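Ollari Residents' Newsletter

Revised Guidance on Litter Boxes and Waste Bins

The Resident Services Office has completed its review of the pet care guidance issued to households at Ollari. The revised guidance takes effect on 20th June and applies to all apartments in the Vullden and Jivwood buildings in which one or more cats are registered. Residents of the Kyei building will receive a separate notice in July, when the new waste chute on that side of the property is open.

The review was led by Razia Arain, Resident Services Manager, with advice from Dr. Kazue Kinoshita on matters of hygiene. Replies were received from 379 residents. A large share of them concerned odor in the hallways, and several asked for help with scoops that are hard to hold for residents with a weak or painful grip. Both subjects are covered below.

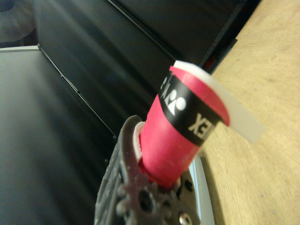

PET CARE

The office recommends that residents who have difficulty with a narrow or smooth handle wrap it in racket grip tape of the kind sold for tennis and badminton. The tape is soft, inexpensive and easily replaced. It should be wound from the bottom of the handle toward the blade, with each turn covering part of the one before it, and the backing film peeled away as the work proceeds. A handle that still feels too thin may be given a second layer.

Tape should stop well short of the blade so that the blade can be washed freely. Wrapped handles should not be left to soak, and any tape that has become soiled or has begun to lift should be taken off and discarded. Residents who would like help with wrapping may bring a clean scoop to the front desk in the Jivwood lobby and ask for Iqra Qureshi.

The guidance on placement has also been simplified. The litter box and the waste bin should stand side by side, close enough that a full scoop can be emptied without being carried across the room. The bin should have a lid and a liner. Open bags hung on door handles or left on balconies are no longer permitted. 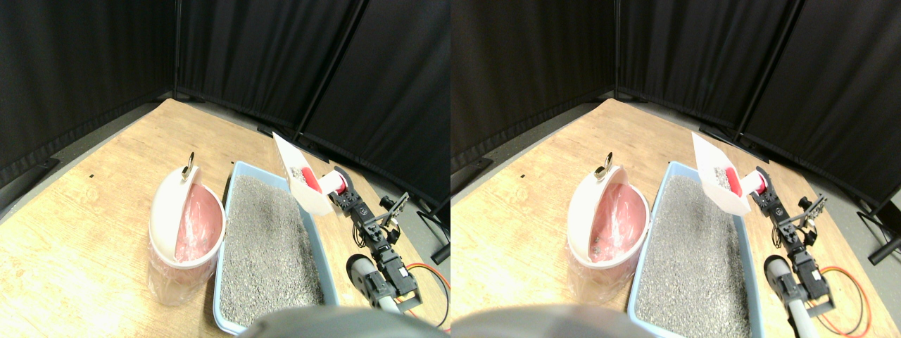 Daily and Weekly Care

Litter boxes are to be scooped at least once a day. In households with 2 cats sharing a box, scooping in the morning and again in the evening is expected. The following points replace page 3 of the former handbook.

Open the lid of the bin before picking up the scoop. Lift clumps slowly and let clean litter fall back through the slots while the scoop is still over the box. Close the lid as soon as the scoop has been emptied.

Liners must be tied before they leave the apartment and placed in the gray containers at street level. Litter of any type, including litter labeled as flushable, must not be put into toilets or sinks. Chandrasekhar Reddy of Building Maintenance reports that blocked drains in the Vullden building were traced to this cause on four occasions during the past year, and the cost of further repairs may be charged to the household concerned.

Once a week the box should be emptied completely, washed with warm water and mild dish soap, and dried before it is refilled. Strongly scented cleaners should be avoided, as many cats will refuse a box that smells of them. The bin and its lid should be wiped on the same day.
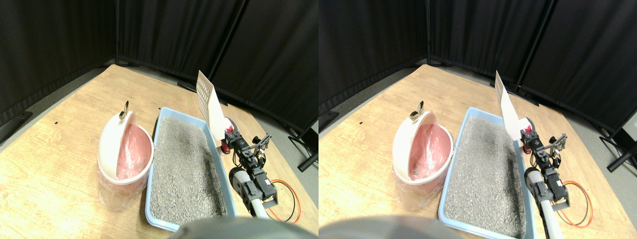

Litter box and scoop, with a lined bin at the left.

Residents may choose any box, scoop and bin that meet the guidance. The office does not require a particular make, and equipment already in use need not be replaced if it is sound and can be cleaned properly. Boxes with cracked rims should be retired, as should scoops with broken slots.

A small supply of liners and grip tape will be kept at the front desk. Each household may collect one roll of tape at no charge while the supply lasts. 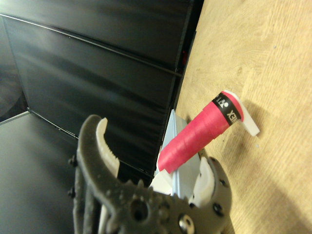 Grip tape in overlapping bands, with a printed black band near one end.

Printed copies of the guidance are available in large type. Questions about disposal should be directed to Mr. Reddy, and all other questions to Ms. Arain. Tetsuya Kamata will attend the front desk in the Vullden lobby during the first week to receive comments in person.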